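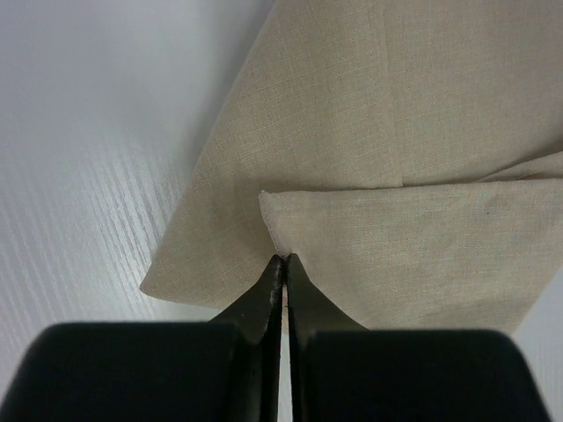
Beige linen, white table.

26 August 2024
Finishing shop notebook, zinc line and black passivate

Started with the Unberg brackets again. The customer sent back 200 pieces from the May lot with the remark "uneven color on inner bend". I looked at them under the lamp by the window and also under the tube light near the drying oven. By the window the difference is easy to see: the outer face is a good deep black, the inner bend is more brown-green. Under the tube light I would pass most of them. We inspected the May lot under the tube light, so there is the first lesson. From now on final inspection of anything black goes to the window table, or we buy a proper lamp.

Thickness on the outer face is fine everywhere I measured. On the inner bend it is lower but still inside the drawing. So zinc is present, and the question is only how the black forms on thin zinc. My opinion is that the passivate attacks the thin area faster and there is less left to color. I wrote the same thing two years ago for the Fivham clips and then we did not follow it up.

What I tried today, in the small tank, with returned brackets stripped and replated:

First rack as the normal sheet says. Same result as the complaint, brown in the bend. Good, at least we can reproduce it.

Second rack turned so the open side of the bracket faces the anode. Better. The bend is almost as dark as the face. The outer face became a little less bright before passivate but after the black you do not notice it.

Third rack turned the same way, and I lowered the current and left it in longer. Best of the day. I cannot see the bend from arm's length. The problem is the time, because on the big line this would push back every barrel job behind it, and planning will not like that.

Fourth rack, normal position, shorter dip in the black. Bad. Thin color everywhere, and it wiped off on the cloth at one corner. Do not repeat.

I did not try an auxiliary anode. It would work, I am quite sure, but somebody must make the holder, and for an order of 2,000 brackets it is maybe too much work. Let us first see if turning them is enough. The present hooks do not hold the part well in the turned position, two of them swung and touched the neighbor. There is a contact mark on both. Hooks with a second finger would be better, I have made a drawing and put it in the blue folder.

Bath notes. Zinc metal was a little high, caustic normal, brightener I did not touch. I took out one basket of zinc for the night. The carbonate is creeping up again and we should freeze it out when the weather becomes cold, not wait until spring like last time. The filter on the small tank was clogged, I changed the cartridge. It was the last one on the shelf, please order.

The Yammine passivate: the new drum was opened. The pH came out lower than the old drum at the same make-up, so please do not mix the two and then wonder. I corrected the small tank slowly with the weak soda and waited between additions. The large tank still runs on the old drum. I wrote the drum number on the lid with marker, and also on the tank card, as the marker disappears when the lid is washed.

Salt spray: the chamber was opened this morning for the panels from Uveo. At 664 hours there is white corrosion on the scribed edge of two panels, no red rust on any. The others are clean on the flat. I took the readings, rinsed the panels gently and put them back in the same positions. The fog collection on the left side was low — I think the nozzle is partly blocked. I cleaned it with warm water and it sprays evenly now, but the result from the left side I would not defend in front of a customer. This should be mentioned in the report to Uveo.

The rinse after the acid is still too slow to refill. When three racks come one after another, the third one goes into dirty water. Today I waited, but on a normal shift people will not wait. Maintenance has the request already since May. I will ask again, in a friendly way.

To do:
Replate one full rack on the big line in the turned position, with new hooks if ready.
Measure the inner bend before the black, on the same parts, and write the numbers next to the color result.
Cut one good and one bad bracket through the bend and look at the section.
Send Unberg three brackets from the third rack and ask if this color is acceptable for them. No promise on the delivery date yet.
Order filter cartridges and marker pens.

The stripped brackets that are not yet replated are in the gray box under the bench, oiled. They must be cleaned again fully before use — do not take them directly to the acid.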